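The Blanket Problem

Every living room in Garavville seems to have one: the gray throw that spends its life in a heap at one end of the couch. It gets used every night from October on, and it never gets folded.

A soft, brushed fabric is the hardest kind to keep neat. It grips itself, it grips the upholstery, and a corner pulled on its own tends to bring the rest along in a twist.

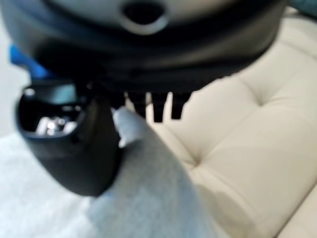

Start by finding two corners on the same short side. Lift them together and let the weight do the work -- a throw that hangs for a few seconds loses most of its creases. Fold in half lengthwise, then in thirds, and smooth it with a flat hand, going with the nap.

Cream upholstery shows lint, so shake the throw outdoors first. On Saturday we went over a cream seat with a Kimik lint brush and needed 7 passes to clear it.
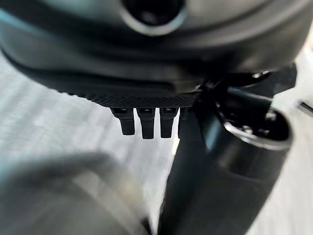

Where to keep it

The arm of the couch is fine for one throw. For two or more, a lidded bench works better. The Ruvitz bench sells for $200 at Tunstall, and the smaller one is $100.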